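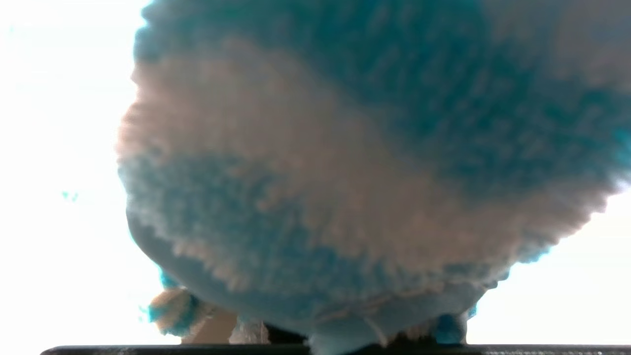
Ground inspection, Rutherford Park, home of Hastov Football Club. Walked in April, starting at 9 a.m. with the gates shut and finishing before the first team came in to train. Capacity on the current certificate is 2,697. Comments are given under each item, with the club's reply where one had come in by the time this was written up. Soft toys like the shaggy teal-blue and white one are covered under item 9, along with the rest of the club shop stock. Items marked Open have to be closed before the next home match.

1. Perimeter and turnstiles
Result: Pass with comment
All turnstiles on the Kastell Road side turn freely and lock off. The counter on the one nearest the ticket hut sticks when the arm is pushed slowly. It was reset twice during the visit and stuck again. Club has ordered a part. Use the hand clicker at that gate until it is fitted.

2. Exit gates
Result: Open
Gate C drags on the concrete for the last part of its swing and needs a shoulder to get it fully back. One steward must be able to open it alone. Plane the bottom or lift the hinges. Gates A, B and D are fine. Keep bins away from the back of Gate B, this was raised last time too.

3. Covered terrace
Result: Pass with comment
Marked for 1,643 standing. Crush barriers were looked at for rust and loose bolts and none moved by hand. Load test papers are in the office and in date. Yellow nosing on the steps is worn off in the middle of the second gangway and should be repainted over the summer. Roof gutter is leaking at the away end, water lands on the steps.

4. Main stand seating
Result: Open
237 seats, wooden floor. Three seats in row F have cracked shells with a sharp edge. Take them out or tape them off and don't sell them. Under the stand there were old corner flags, a roll of netting and paint tins. Nothing is to be stored under a wooden stand. Club says it will be cleared this week.

5. Goals and pitch surround
Result: Pass
Both goals are socketed and firm. Net hooks are plastic clips, none missing. The training goals behind the far end are chained to the rail and face down, as they should be. Post protectors on the dugout uprights are split but still in place.

6. Floodlights
Result: Pass with comment
All lamps lit within the normal time. The door on the base of the northwest pylon was closed but the lock is gone and it was held by a cable tie. Fit a proper lock.

7. First aid and defibrillator
Result: Pass
Defibrillator is in the tunnel, green light showing, pads in date. Stretcher is on the wall by the home dressing room. The spare blankets have been moved to the physio room, so the sign needs changing.

8. Public address and radios
Result: Open
Speakers by the tea bar could not be made out over the extractor fan. Either the volume goes up on that side or a steward stands there with a loudhailer. Stunodard handsets were all charged, one has a broken belt clip.

9. Club shop and tea bar
Result: Pass with comment
The shop is a cabin with one door. Plush toys, scarves and flags are stacked too close to the wall heater. Keep a clear yard on all sides and switch the heater off when the cabin is locked. Tea bar fire blanket and extinguisher are both in place and tagged.

10. Visiting section
Result: Pass
Up to 78 visitors can be held in the side pen if segregation is asked for. Fence panels pin together correctly, spare pins are in the steward hut.

Items 2, 4 and 8 to be looked at again on a short return visit. Send photos of the gate and row F to the office once the work is done.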